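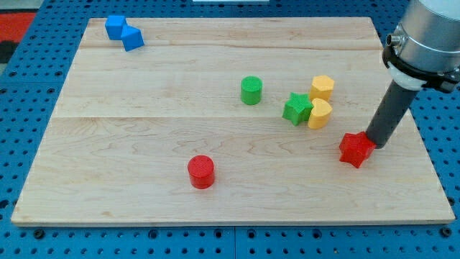 Pale board on the blue table, August.

Tuesday, kettle on, Triltetti sessions again

Picking up where I left the Bellis song last week. Somtochukwu came in with a new second verse and it's so much better than the old one that I wanted to go back and redo everything around it, which of course we haven't got time for. The old verse stays on the drive in case she changes her mind (she does, bless her, and she's usually right).

Tempo first. We had it at 111 and she kept running out of breath before the chorus, so we tried it at 102 and the whole thing sat down and relaxed. The drums will need playing again at the new speed, I'm not stretching them. Bass might survive, have a listen before deciding.

Vocals: 7 takes of the verse, and take 2 is the one. There's a little crack on the last line that I'd love to keep. She isn't sure — we agreed to leave it a day and listen again with fresh ears. Harmonies only on the final chorus, sung quietly and well back from the mic.

Abdella has a buzz on the left side from the guitar amp onwards. I swapped the cable and it's still there, so whoever is in next please try the other socket before touching anything on the desk.

Derkstead want a running order for the album soon. My feeling is Bellis to open and Abdella to close, with the slow piano one somewhere in the middle, though I did say the opposite in the pub and Somtochukwu Onyeka has a long memory.

Still to do: drums, shaker, ask about the string player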